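4. Primeira lavagem e secagem de peças de algodão tingido

A etiqueta promete muito. Antes de acreditar nela, siga esta secção, sobretudo com vermelhos e laranjas, que largam tinta mais vezes do que os fabricantes admitem.

4.1 Teste de cor

1. Molhe um canto interior da bainha com água morna.
2. Pressione com um pano branco durante 2 minutos.
3. Se o pano ficar manchado, lave a peça sozinha.

Nota: o vinagre «para fixar a cor» continua a aparecer em todos os fóruns. Nos nossos testes na Dudilau não fez diferença que se visse. Se quiser usá-lo, use, mas não salte o teste.

4.2 Lavagem

4. Vire a peça do avesso.
5. Escolha o programa de 40 graus no máximo. O botão «Eco» da Josirent serve, embora demore mais do que o manual da máquina dá a entender.
6. Encha o tambor até metade.
7. Centrifugue na velocidade mais baixa.

Cuidado: os toalhetes apanha-cores não substituem a separação da roupa. Apanham alguma tinta, não toda.

4.3 Secagem

8. Sacuda a peça e estenda-a à sombra.
9. Evite a máquina de secar. «Pré-encolhido» é uma palavra generosa.
10. Depois de seca, abra a peça sobre uma superfície lisa e clara, com as mangas para fora, e compare a largura e o comprimento com as medidas que tirou antes de lavar.

Cuidado: não estique o algodão à força para recuperar o tamanho. As costuras laterais torcem e ficam assim. 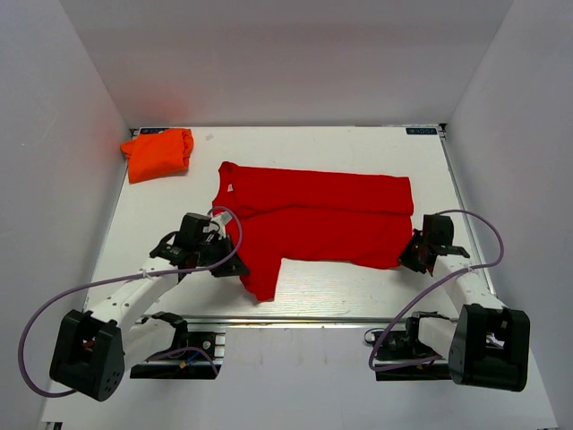

Gizella Pálfi: Segui tudo até ao passo 9 e a minha encolheu na mesma, sem máquina de secar. Convinha dizer que os 40 graus já chegam para isso. Agora lavo a frio e deixo a etiqueta a falar sozinha.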